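Notebook, Skuna cell, January
Started 7:40 a.m., second coffee

Okay, picking up from the last entry, which I left half finished with a sentence that just says "ask about the lids." I did ask about the lids. The lids stay on until the arm has finished its move, and then somebody takes them off by hand until we trust the de-lidding step. So that's settled for this month anyway.

Mostly I want to get down how the days have changed since we moved the plate prep for Dobre onto the automated bench, because people from the Stadesard site are going to ask and I'll have forgotten by then. Before, a normal prep was two of us at the bench with multichannels, swapping off when our thumbs got sore. We'd do 19 plates on a good day and everybody knew whose pipetting was whose from the column drift (mine always crept up toward column 12, I'm not proud of it). Now one person sets the deck, checks it against the layout, and starts the method. The other person is supposed to be "free," which in practice means doing all the paperwork we used to squeeze in after lunch, plus labels, plus answering messages about when the plates will be ready.

I like it, mostly! My wrist likes it a lot. What I miss is the talking. Two people pipetting side by side get through a surprising amount of gossip and also a surprising amount of troubleshooting, and now the troubleshooting happens in writing, in this book, or it doesn't happen.

Notes on the arm side. The fingers come down over the labware shelf from above, so anything tall parked near the pick position makes me nervous. I've started laying out low stuff in front when I have the choice. READY on the status sign means the controller is ready and says nothing at all about whether the deck is right. We should put that in the training sheet in big letters, since I have now seen two people (fine, one of them was me) take green as permission to walk off. 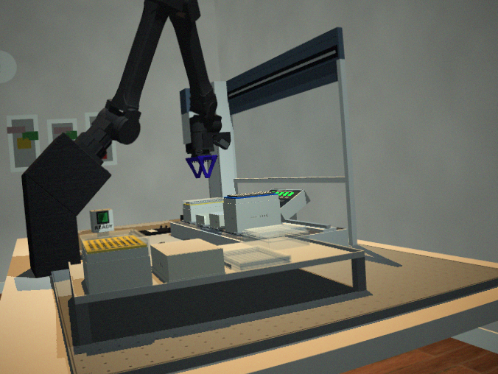
Who is responsible for the deck once a run has started?
Whoever pressed start, until they hand over out loud and the next person writes their initials in the run log.

That rule came out of the shift change mess. The evening person came in, saw things going, assumed the day person was still in the building, and the day person was on a bus. No harm done, but there was a tip rack swap due in the middle of it and the method just sat waiting for 40 minutes. In the old days that couldn't have happened, you can't wander away from your own hand. So the handover has to be spoken now. It feels a bit silly saying "the deck is yours" across a room, but I'd keep it.

10:15. Setup time. I timed myself on the full five-position layout and I'm still slow. Most of it goes on checking, then checking again because I don't believe the first check. The corner clips help, you can feel when a plate is down properly, but a rack can feel seated and still be the wrong rack. We had a blue-for-yellow mixup during training and the tips were the wrong volume for the step. The software didn't care. It had a rack where it expected a rack.

What I do now, for anyone reading:
Read the layout sheet out loud, position by position, even if you're alone.
Start at D1 and go to D5. Don't skip around.
Touch each piece on both front corners.
Look at the tips from above, full columns only, no half-used racks to save money.
Then read the sheet again from the other end.

The reservoir is the one I still mess up. Overfill it and it slops when you set it down, underfill it and you get air in the last column. 90 mL has been right for the Dobre buffer. I'd write that on the sheet but the sheet belongs to Brornorura and changes to it take forever — so it's written here, and on a sticky note inside the cabinet door.

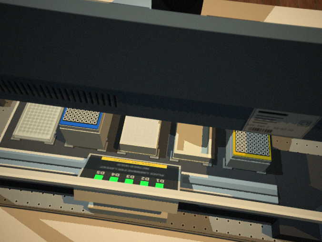
Deck with the five positions loaded, D1 to D5, all five indicators green.

After lunch. Talked a bit about what happens to the bench skills. The newest person on our team has never done a full plate by hand here and doesn't see why they would. I do see why, and had a hard time explaining it without sounding about a hundred years old. My best try: when a column looks wrong in the data, I have a feeling in my hands for what a bad aspirate is like, and that tells me where to look first. So we agreed on one manual plate each per month, everybody, me included. Mine will be crooked.

The other thing that came up is hours. The bench can run late, so there's pressure (gentle, so far) for somebody to stay late with it. I said in the meeting that if the plan is evening runs then the plan needs evening people on the schedule, with the morning off. That got nods. Want it in writing before the next block, which is 158 plates and will not fit in day shifts however we shuffle it.

To do:
Training sheet, the line about READY.
Order more yellow racks, the last box is open.
Find out whether Stadesard does its handovers by initials or badge.
Move the stool back, it has migrated to the printer again.
Ask again about the lids, second half of the question this time, where do they go once they're off?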